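桌面的尺寸

租房的人越来越多，属于一个人的平面却越来越少。一张桌子能装下多少生活，取决于它放在哪里，也取决于谁先坐下。

林曼秋

Terunico是一栋由旧仓库改成的合租公寓，五层，每层有一间公用的大屋。搬进来的人先看卧室，量床，看窗户朝哪边，问热水几点停。问到桌子的不多。卧室里配的那张宽80厘米，靠墙，放下一台电脑和一只杯子以后，剩下的地方摊不开一本地图册。

住进去一个月左右，多数人就会开始往外找地方。有人去楼下的咖啡馆，有人在图书馆排队，有人把餐桌从中间划开，一半吃饭，一半做事。家具商把这些都叫作“居家办公需求”，在目录里单开一栏。住的人通常没有这样的说法，他们只说家里没有地方坐。

书桌作为一件单独的家具，在普通人家里的历史不长。过去一间屋里只有一张桌子，和面、裁衣、写信、记账都在上面，用完擦净，换下一件事。城市住宅里出现专门的书房，是住房宽裕以后的事。电脑进入家庭的那些年，书桌曾经变得很大，要有放主机的格子，有抽拉的键盘托，显示器背后还得留出一截深度。一套这样的桌柜能占掉半面墙。

后来机器变薄了，桌子也跟着变窄。
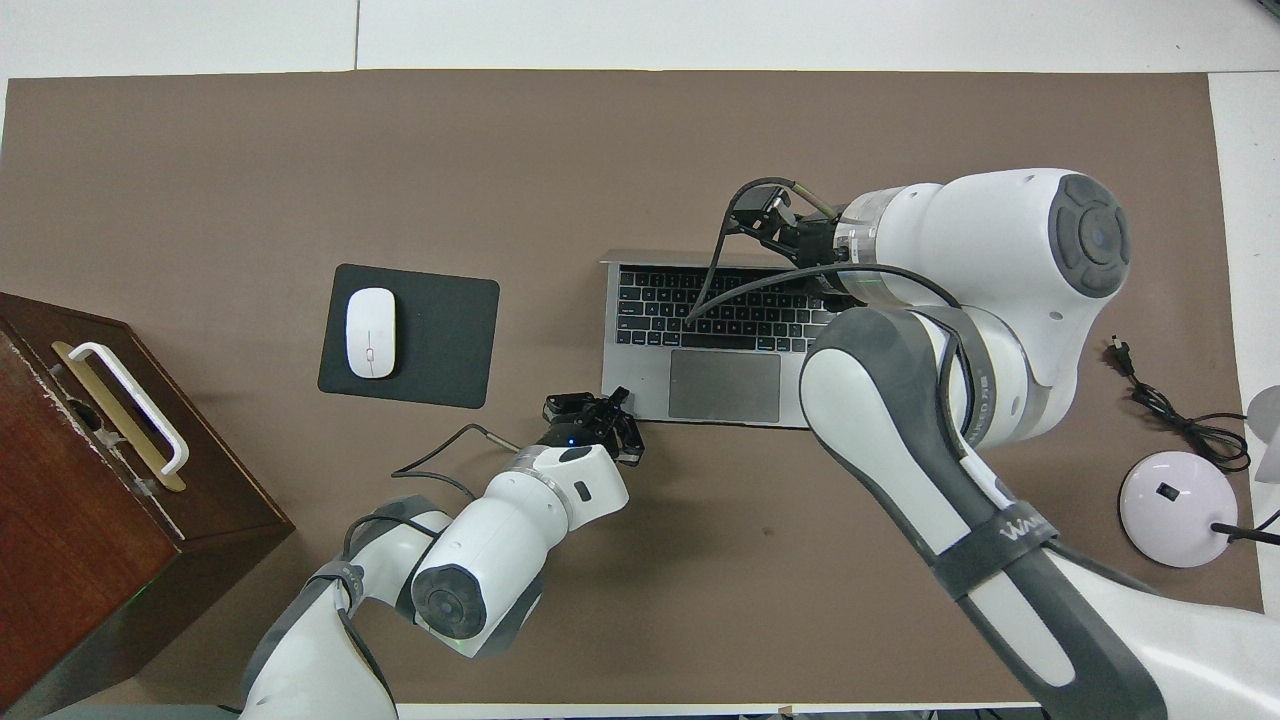 笔记本电脑、鼠标和鼠标垫，许多工作桌上的基本配置。

变窄以后的问题是，人的手臂没有变短。使用键盘时，前臂最好有一部分落在桌面上，肘部大致与桌面持平，肩膀才放得下来。窄桌子逼着人往后坐，手腕悬在桌沿外面，时间长了，酸的先是脖子，然后是肩胛中间那一块。笔记本电脑又把屏幕和键盘绑在一起，手舒服了，头就要低下去。垫高屏幕、外接键盘是常见的办法，可是一垫一接，桌面又少了一片。

我在Terunico住的那层，公用大屋里有一张长桌，来自附近一家关掉的裁缝铺。桌面是整块木板，边上留着尺子划出来的刻痕。白天它基本空着，晚上七点以后坐满。大家没有商量过座位，但位置很快固定下来：画图的人坐靠窗一头，那里能放下卷起来的纸；常打电话的坐靠门；中间几个位子给临时来坐一会儿的人。有一回，一个新搬来的住户坐了靠窗的位置，没有人说什么，画图的人在旁边站了一阵，抱着纸筒回了房间。第二天那个位置又空了出来。

共用一张桌子，麻烦多半出在边界上。充电线伸到别人那边，水杯放在两台电脑中间，讲话的声音大了一点。大屋的墙上贴过一张使用须知，写着离开时带走个人物品，贴了一个冬天，掉了以后没有再贴。起作用的是另一件事：有人买了几块桌垫放在柜子里，谁来谁铺一块。垫子铺开，地方就算占住了；收起来，桌子还给大家。垫子的大小就是一个人该用的大小，伸出去的东西，主人自己会往回挪。

桌垫在家具行业里算不上正经商品。Ruvunis是一家做木器的小作坊，主业是餐桌和长凳，店里也卖垫子，皮的、毛毡的、软木的都有，摆在收银台旁边。店里的人告诉我，买垫子的客人常常是来看桌子的，看完价钱，买一块垫子回去，把家里那张旧的盖上。我去的那天，一张做好的餐桌标价1030，同一个款式，加一只抽屉要另外算钱。抽屉的做工比桌面费事，肯付这个钱的人却不多，大家更愿意把东西放在看得见的地方。

放在看得见的地方，是桌面越来越挤的原因之一。我试着记过自己桌上的东西：电脑、鼠标、台灯、一摞没有拆的信、两支笔、一只装杂物的盒子、指甲刀、药、一颗不知道从哪里掉下来的螺丝。每天要用的只有前面三样，其余都在等一个去处。收纳书里教人每样东西都要有固定位置，写的人大概有足够的柜子。住在十几平方米的屋子里，桌子本身就是柜子。 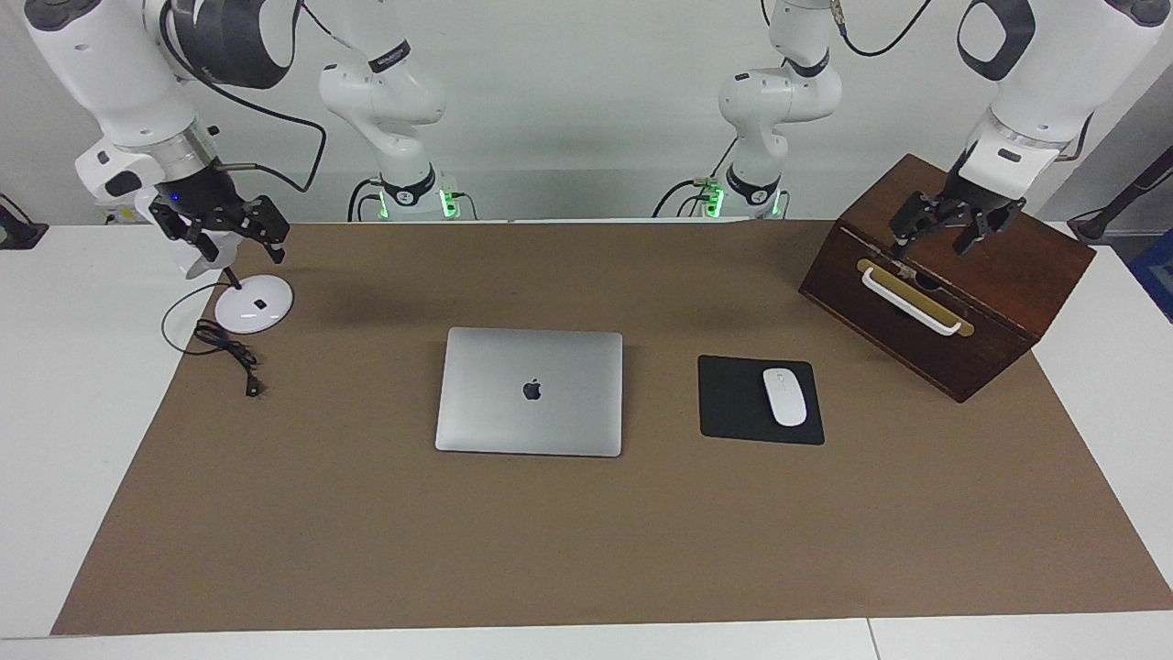 第3期　总第80期

灯是另一个容易被忽略的问题。公寓的顶灯一般装在房间正中，桌子一般靠墙，人坐下来以后背对着光，手正好写在自己的影子里。台灯能解决这件事，但要占去底座那一圈，还要有插座。旧房子的插座多装在床头和门边，离桌子最近的那个常常被柜子挡住。于是一根延长线从床底穿过来，沿着踢脚线走，再爬上桌腿。选灯的时候，多数人看样子和亮度，到家才发现电线不够长。

惯用右手写字的人，灯放在左前方比较合适，左手写字的人反过来。光线应该落在纸上，不要直射眼睛，也不要在屏幕上留下反光。这些道理小学课本里就有，可是桌子一窄，灯能站的位置往往只剩一个，照得好不好由那个位置决定。夹在桌边的灯省地方，遇到桌沿太厚或者带圆角的桌子又夹不住。

Leitão街上有一家旧家具店，专收搬家的人留下来的东西。店面不深，桌子都竖着靠墙放，桌腿朝外。卖得最快的是折叠桌，其次是没有抽屉的小方桌，最慢的是带书架的成套书桌，常常拆开以后，书架先走，桌子还留在那里。十二月是收货最多的时候，租约到期，人要在年底以前搬走，带不走的就叫店里来拉。有的桌面上还粘着胶带的印子，有的背面写着电话号码。店里不修这些，擦一遍就摆出来。

我在那里买过一张，窄，但比公寓配的深了一截，手臂能整个放上去。搬回来才知道过不了卧室的门，只好先把四条腿卸掉。公寓原配的桌子按规定不能扔，现在立在床和墙之间，放换季的被子。

也有人干脆不要桌子。Drarnard是城北的一个新住宅项目，样板间里没有书桌，窗台加宽到可以坐人，厨房的台面延长出去一段，下面塞两把高凳。销售资料上把那一段叫作“多功能岛台”。我在上面试着打了一会儿字，高度偏高，脚踩不到地，好在窗外的光很好。同去看房的一对夫妻在讨论孩子以后在哪里写作业，两个人用手比了比岛台的长度，又去量次卧的墙。

次卧的那面墙，放下床和衣柜以后，还剩一段空。他们蹲下来看了看插座的位置，把尺寸记在楼书背面，跟着去看了阳台。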